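Visitor Attractions Management | Course Handouts
April - Devendra Kaushik

Unit 2: Group Rates and Membership Passes

A membership pass and a group rate both lower the price of admission, but they serve different purposes. The pass rewards repeat visits by one household. The group rate fills quiet hours with parties booked in advance.

Students should read the Plirkden Aquarium case before the seminar. Plirkden sold 2,000 annual passes in its opening season and set its group minimum at 106 visitors. Few schools could meet that figure, and weekday mornings remained slow. Under Aarne Manninen, the minimum was lowered and one free adult ticket was added for each class.

Terms must be stated on the pass itself - blackout dates, guest limits and whether the discount applies in the gift shop.
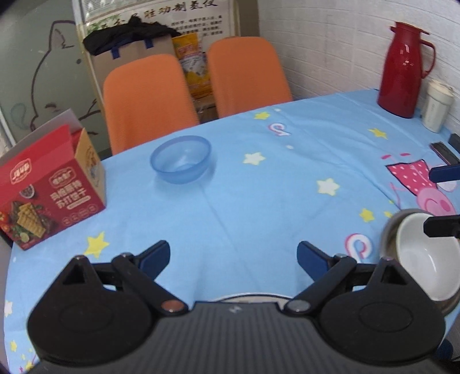

Parking is a separate matter and is normally excluded from both offers. Where it is included, the cost should be charged to the marketing budget and shown on its own line.

Written work: in 200 words, propose a group minimum for Plirkden and defend it. Submit to Eetu Miettinen before the seminar.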